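Contents Previous Next Glossary Index

Chapter 6
Surface, Shape and Light

Pick up any bowl, cup or jar near you and run a thumb along its side. Is it smooth? Does it have ridges, flat spots, little dents? Your thumb is reading the surface, and your eye does much the same job from across the room, using only light. This chapter is all about how that works, and I think it's the most fun you will have in the whole course!

We start with curves. A plain round jar gives you one long bright streak and a slow slide into shadow. Now cut flat faces into that same jar and everything changes - each face catches the light at its own angle, so a single lamp can give you bright and dark patches side by side. Potters in the old workshops at Hunov loved this trick. Their pattern book lists 229 ways to cut the side of a vessel, and we will try a few of them on paper in Section 6.2.

Section 6.3 moves on to finish. A glossy surface throws light back like a mirror, while a frosted one scatters it and softens every edge. Color plays along too, and a white object is hardly ever just white. It borrows from the wall, the table, the leaves of a plant standing close by (try it at home with a green book and an eggshell).

Last comes the question of what goes inside. Stems, petals and leaves add height and make a busy top over a quiet base, and the two have to get along. The Pirbridge collection holds 400 flower vases, and in Section 6.4 you will compare the outlines of several and decide how full each one should be.

Keep your sketchbook open as you read. Draw fast, draw badly, draw the same thing again - it all counts. 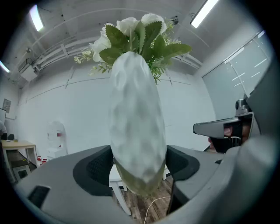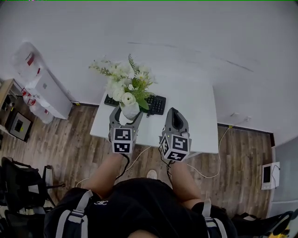
Figure 6.1 White vase, two views. The faceted sides and the artificial flowers show in the first.

Last updated: Sunday, December 28, 2025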